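Jedine (apron)

A festival apron of the Plilitz valley

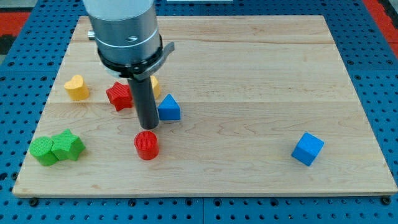
The jedine is a pleated woollen apron formerly worn by married women in the market town of Plilitz and the upland villages above it. It was put on over a dark skirt for weddings, baptisms and the larger church feasts, and is the best known part of the dress of the district. The name is used in local speech for both the garment and the cloth from which it is cut. The ground is undyed wool, left pale, and the ornament consists of bold shapes in bright colours sewn on to it. The shapes are grouped towards the left and centre of the cloth, and a single one is placed apart on the right. The effect is close to that of the coloured blocks shown on their pale maple board, most of them lying to the left and in the middle, with one standing off to the right. The separate shape is called the guest, and an apron without it was regarded in Plilitz as unfinished.

Origins

The early history of the jedine is uncertain. Aprons are listed in the household inventories of Plilitz from the time the town first kept such records, but the clerks seldom described them beyond a note of their value. The first clear account is in the travel notes of Dezső Magyar, a surveyor, who spent a winter in the valley and complained at length about his lodgings. He recorded that the women "wear before them a white cloth, on which are set figures of red, yellow and green, like sweetmeats on a plate". He did not give the garment a name.

Barnabás Antal, whose study of upland dress remains the fullest treatment of the subject, believed that the sewn shapes began as patches over worn places and were later kept for their own sake. Fidelina Correa has disputed this. She points out that the surviving early pieces show no wear beneath the ornament, and that the wool under the shapes is often of better quality than the wool around them. Her view is that the aprons were made for display from the start, in imitation of the appliqué hangings used in the church at Plosta.

Materials and making

The wool came from the flocks of the upper pastures and was woven at home on narrow looms. Two widths were joined with a flat seam to make one apron. The cloth was then washed, beaten and stretched on a fence to dry, a stage which was supposed to be completed before the end of February, when the lambing began.

Pleating was done with the hands and a damp cloth. The folds were tacked down, pressed beneath a heated stone and left under a mattress until the stitches could be drawn out. Only the upper part of the apron was treated in this way. The lower part hung flat to receive the ornament.

The coloured shapes were cut from felted cloth, which does not fray and could therefore be sewn down without a turned edge. Red was the costliest colour and was normally bought ready dyed from travelling dealers. Yellow was obtained from weld and green from weld overdyed with woad. Blue is rare before the arrival of factory dyes. The cloth hall of the Csizmadia family in Plilitz sold small squares of coloured felt for this purpose, and its account books, which have survived with some water damage, are an important source for the trade.

Wearing

The jedine was tied at the back with a woven band, the ends of which were brought round to the front and tucked in on the left side. In Plosta the ends were allowed to hang. This small difference was noticed by everyone in the district and was enough to show which parish a woman belonged to. A widow turned her apron so that the plain reverse was outward, and wore it in this way for a year.

Unmarried women did not wear the jedine. A girl received the cloth from her godmother at her betrothal and was expected to sew the ornament herself, with the exception of the guest, which was cut and stitched by her future husband's mother on the eve of the wedding. The quality of the needlework on this one shape often falls well below that of the rest. Correa suggests that older women with failing sight saw no reason to pass the task to someone else, as the custom mattered more than the stitching.

The apron was not worn after dark. Antal was told that lamp oil spoiled the wool, while other informants in the same village said only that it had always been taken off before the evening meal.

Decline and revival

Daily use of local dress in the valley faded with the opening of the railway, and the jedine was reduced to an item for weddings. Many were cut up for cushions or sold to dealers, who valued the felt ornament and frequently discarded the pleated upper part. Complete aprons from before this period are consequently uncommon.

Interest returned through the work of the schoolteacher Lemlem Wubshet, who began a sewing class in Plilitz with 20 pupils and persuaded several families to lend their aprons for copying. Her patterns, drawn at full size on wrapping paper, are still in use. Modern examples are usually lighter than the old ones and are fastened with hooks. The rule concerning the guest has generally been kept, though it may now be sewn by any relation by marriage.

Collections

The largest holding is that of the Plilitz district museum, which has 700 items of upland dress, including aprons, bands and unused felt. The catalogue was prepared by Chinyere Ogbonna, who also revised the dating of the older pieces by comparing their bands with those entered in the Csizmadia accounts. A smaller group is kept in the parish house at Plosta, where the aprons may be seen on request.

See also

Plosta church hangings
Upland weaving
Woven bands of the Plilitz valley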